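4.2 Open and closed storage of small personal items

The second part of the study looked at where people put down the small things they take off or empty out of their pockets during the day. Glasses, keys, earphones and rings were the items named most often in the diaries, and glasses were the only item on that list that usually came with a container made for it. We therefore treat glasses separately from the rest.

Participants kept a diary for 11 days in September. Each entry gave the item, the place where it was set down, whether a container was used, and whether the container was closed afterward. After duplicates were removed, 900 entries remained. Coding was done by the first author and checked by Bawa against the written rules in Appendix B. Where the two disagreed, the entry was discussed with Wei and a single code was agreed on.

We used three codes for glasses. "Bare" means the glasses were set directly on a surface. "Open case" means they were in the case with the lid up. "Closed case" means the lid was down. Soft pouches were left out of the comparison because they have no lid, and it was often unclear from the diary whether the drawstring had been pulled. Readers interested in pouches are referred to Dankwa's earlier report on the Soromari households, which used a wider set of codes.

Closed cases were mostly recorded at the end of the day or before leaving the house. Open cases were mostly recorded at desks and kitchen tables, during short breaks from reading. Several participants wrote that they did not think of the glasses as put away while the lid was up. One wrote that an open case on the table was "a parking spot, and the drawer is the garage." We kept this distinction in the analysis and did not merge the two codes, although earlier work on the Dredport sample did so.

The form of the case appears to matter. A rigid case with a hinged lid that stays up by itself can be left open on a table and used as a tray. A case with a sprung lid has to be held open, and participants who owned one tended either to close it or to leave the glasses beside it.

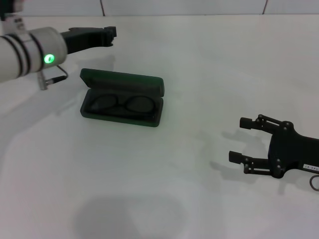 Figure 5. Glasses in a hinged case with the lid standing open, coded as "open case."

Color was mentioned less often than we expected. Five participants said that dark frames were hard to pick out in a dark case, and two of them had checked by touch before closing the lid. The remaining comments on color concerned finding the case itself on a crowded shelf or in a bag.

A limit of the diary method is that people write down the places they remember. Glasses pushed up on the head or hung from a collar were rarely entered, and we suspect they are undercounted – Alhassan's interviews, reported in Section 5, support this. The interviews also cover what happened when a case was shared between two people in the same home.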